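The Wosdale Home Show opens at nine, and by twenty past the parking lot is full and a man in an orange vest is waving people into a field. I was waved into the field. My shoes have not forgiven me.

I go every February. The show fills both floors of the old Wosdale wool exchange, and the organizers say there are 157 stands this year, of which a good third sell gutters. I had no idea there was so much to say about gutters. Shamim Gondal, on the Sekholm stand, talked to me for the length of a whole coffee about leaf guards, and I came away with a brochure, a pen and a firm opinion on mesh.

Upstairs is better. That's where they put the small-home people, and small homes are what I came for, living as I do in an apartment where the ironing board has to be stored in the shower. There was a fold-down dining table for 350 dollars that took two salesmen to fold down. There was a bed that went up into the ceiling on straps, with a line of people waiting to lie under it and look nervous. Vondex had a pantry on rails, very smooth, very quiet, and priced so that you'd have to stop buying food.

The talk I'd circled in the program was Carleen Te Moana's, at eleven, on living without a utility room. She had seats for 200 and filled almost all of them, mostly with people eating sausage rolls. She is against cabinets. Cabinets, in her view, are where you put things so you can buy them again. She wants everything on the wall, where you can see it and feel bad about it, and she went through brooms, dustpans, recycling and garbage with the calm of someone who doesn't have kids.

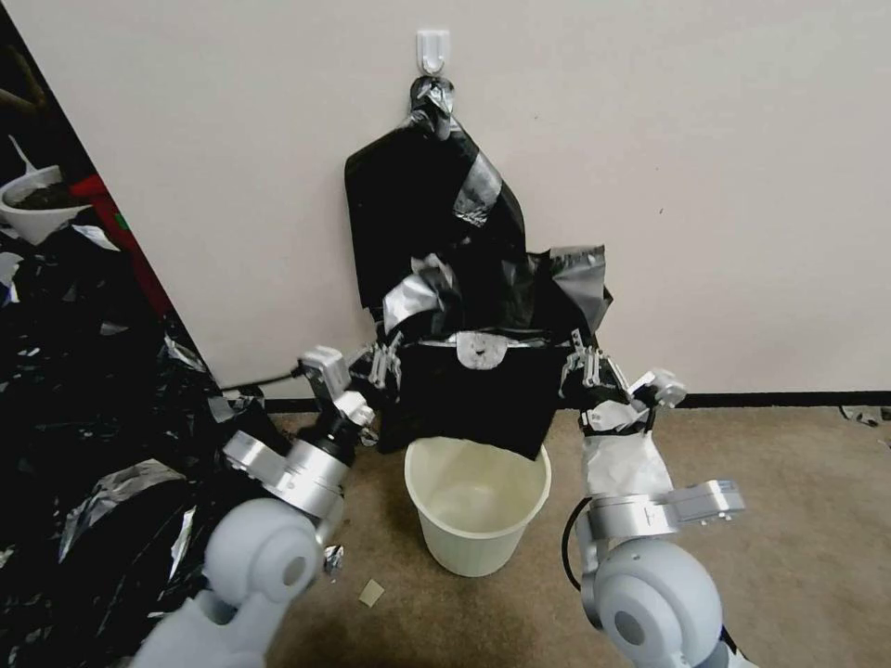
A black garbage bag on a stick-on wall hook, upstairs at Wosdale.

I remain unsure about adhesive hooks. I have put up plenty in my time and I've found most of them later on the floor, each holding a neat disk of my paint. Somebody in the third row raised this, and Carleen said to wipe the wall down first and leave the hook alone overnight before hanging anything on it. The third row did not look convinced – neither was I, but I bought a pack on the way out.

Lunch was a pie from the Sheehan van by the side door. Tipene Sheehan runs it with one oven and no sense of hurry, and the line went back past the hot tubs, so at least there was something to look at. The pie was excellent. I'd have said so even without the wait.

I gave the afternoon to the paint hall, where Garnet Fortin was demonstrating limewash on a sheet of board and had gotten a fair amount on himself. He had 300 color cards fanned out along his counter, and I'd swear half of them were oatmeal. I took six home. They are on the kitchen windowsill now, and I can't tell them apart before noon.

Tickets were cheaper at the door than online, for reasons the woman at the door couldn't explain either. Parking is free if you count the field. Bring boots.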